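Zurkau Análisis publica su informe sobre costes laborales y tipo de cambio

21 de agosto de 2021

La firma de estudios económicos Zurkau ha presentado su informe semestral sobre empleo y competitividad exterior, elaborado a partir de las respuestas de 2,191 empresas exportadoras. El documento examina cómo influye la apreciación de la moneda local en las decisiones de contratación.

Según el estudio, las compañías que facturan en divisas han moderado sus planes de ampliación de plantilla, mientras que las orientadas al mercado interno los mantienen. El 45 % de las consultadas prevé revisar su presupuesto de personal antes de diciembre.

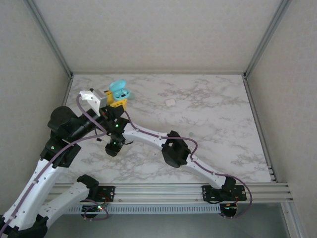

«El efecto cambiario llega al empleo con varios trimestres de retraso, y conviene leer los datos actuales con esa cautela», señaló Yulan Liao, directora de estudios de Zurkau. El informe advierte asimismo de que la incertidumbre sobre los tipos de interés - más acusada entre las empresas medianas - pesa en la duración de los nuevos contratos.

La metodología ha sido revisada por Gavin Cairns, consultor de Pirnis. El texto íntegro y las tablas por sectores están a disposición de los medios que lo soliciten al departamento de comunicación.

Compartido 300 veces

Notas relacionadas
Pirnis actualiza su índice de salarios reales
Tyyne Lindqvist se incorpora al consejo asesor de Zurkau
Crédito y contratación en la mediana empresa: balance semestral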